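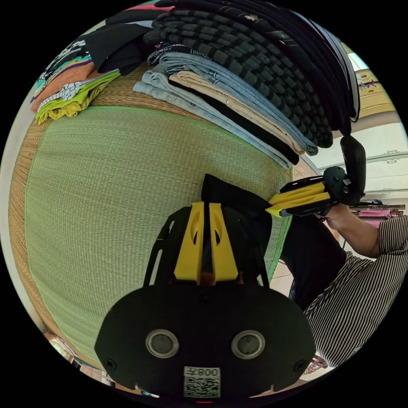

Former pastor still being asked to do funerals. How do other churches handle it?

Posted by Eimear Lenihan, 2019-03-12

Our last pastor left us after 14 years to take a church in Hallon, one town over. He left on good terms and people here in Simville still love him. Our new pastor started in the fall. Since then there have been 4 funerals, and for three of them the family called the old pastor first. He said yes to two.

The new pastor has been polite, but I'm on the worship team and I can tell it bothers him. We are a church of 200 or so on the rolls, and word gets around. I don't want to tell a grieving family who they can have. Is there a normal rule for this? Our bylaws don't mention it.

Kevin Fahy

Most denominations have something written down, so check with your district or conference office before you write your own. Where I served, the rule was that a former pastor doesn't do weddings, funerals or baptisms in the old church unless the current pastor invites him. The family can ask, but they ask the current pastor, and he makes the call to the other man.

What worked for us at Dolan was having the two pastors sit down over lunch and agree on it between themselves. They settled on the new pastor leading the service and the former one giving a reading or a few words about the person. Families were fine with that nearly every time. After that we put a short paragraph in the bulletin, signed by both of them. It has to come from both, or it reads like a complaint.

I'd also ask for the first year to be stricter than the ones after it. The new man needs to be in the room when people are hurting, and that is how they get to know him.

Shabani Mutiso

My mother's funeral was done by our old pastor and I would not have wanted anybody else. He sat with her in the hospital. Let the family pick.

Sinéad Kavanagh

I see Shabani's point, but there is a difference between a member the old pastor visited for years and one he hardly knew. We had the same trouble in Kostedlow. Our former pastor started answering every call with "Have you talked to your pastor yet?" and wouldn't discuss dates until they had. Somebody has to ask him to do that. In our case it was the head elder, by phone, and it took ten minutes.

Also look at who is giving out his number. With us it was the church office.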